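Looking After Bamia: Setting Up and Maintaining a Simulated Two-Handed Kitchen Cell
Project report, Uststead, submitted in May

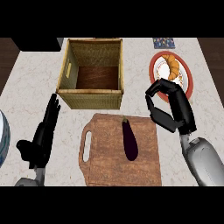
Sarahí Carrillo read the first draft of this report and asked why anything simulated should need maintenance at all, given that it can't rust. I had hoped to avoid the question. The report is now mostly an answer to it.

1. What Bamia is

Bamia is the name of our cell: two arms, two multi-fingered hands, a marble worktop and a small supply of groceries, all of it rendered. The task it was built for is moving an aubergine from a chopping board into a basket. I inherited it from last year's group, who left it in what their handover note called "working order". The note was four lines long and one of them was the name of the cell.

My project was to get it running again, write down how it is set up, and leave a checking routine behind so that the next student can begin with something better than a name.

2. First start

The cell loaded on the second day. The left hand came up fine. The right hand came up with its thumb bent backwards through its own palm, and stayed like that for a week while I looked for the fault in the wrong file.

The joint limits for both hands were kept in one table, and the right hand's values were supposed to be mirrored from the left when the cell starts. Somebody had mirrored them by hand as well. Mirroring twice gets you a left thumb on a right hand. I took out the hand-edited values, kept the automatic step and put a comment beside it in capitals.

3. Contact settings

With the thumbs facing the proper way, the next trouble was the aubergine. It is glossy, rounded and sits on a flat board, and the simulator had been told that it had almost no friction. Any finger that touched it sent it off across the worktop. On one run it left the worktop altogether and was still going when I stopped the clock.

I raised the friction on the finger pads first, then on the aubergine, and changed one value per run. This is slow. I had tried changing several at once in the first fortnight, and all I learned was that the aubergine can also go upwards.

The other half of the problem was the time step. At the old setting the fingertips were already inside the object before contact was noticed, and the solver then threw the two apart with some force. Halving the step cured nearly all of that and made every run take about twice as long. I did a lot of reading in this period, not all of it relevant.

4. Wrist drift

This was the fault that took up most of the project. After a long batch of runs the right wrist no longer returned to where it started. The error was too small to see after one run and plain to see by the end of a batch, when the hand was closing on air next to the thing it wanted.

I blamed the controller gains and spent nine days on them. The gains were fine. The reset routine put the arm joints back to their starting angles but left the wrist's stored correction from the previous run in place, so each run began with the leftovers of the one before. Clearing it takes one line. I have included the line in Appendix B, where it looks very lonely.

After the fix I ran a batch of 2,046 resets overnight and logged the wrist position after each. There was no drift in the log. The batch was meant to be shorter, but I mistyped the stopping condition and went to bed.

5. The checking routine

Do this before any batch. It takes 11 minutes if the machine in the Berrada room is free and a good deal longer if it isn't.

Load the cell with the clock stopped. Compare both thumbs with the reference pose.
Start the clock and let everything settle. Nothing on the worktop should creep. If something does, look at the contact settings before touching the arms.
Open and close each hand with nothing in it, left first.
Send both arms to the start pose, reset, and read the wrist correction. It should be zero.
Do one slow grasp by hand control and watch the fingertips for overlap.
Save the settings file under a new name. Do not call it "final". There are already several.

6. What is still wrong

The left arm has a slight shudder when it stops near full reach. I turned the damping up until it stopped shuddering, at which point it also more or less stopped moving, so I put the damping back. The shudder does no harm to the task as far as I can tell.

The cell won't load on the older machines at Nadavberg - they run out of memory while reading in the textures. Smaller textures would probably do it. I have not tried.

Grasping from the side is still poor. From above, the right hand now holds the aubergine long enough to carry it, and lets go when told, usually.

Appendix A: Settings as left
Appendix B: Wrist reset, one line
Appendix C: Last year's handover note, complete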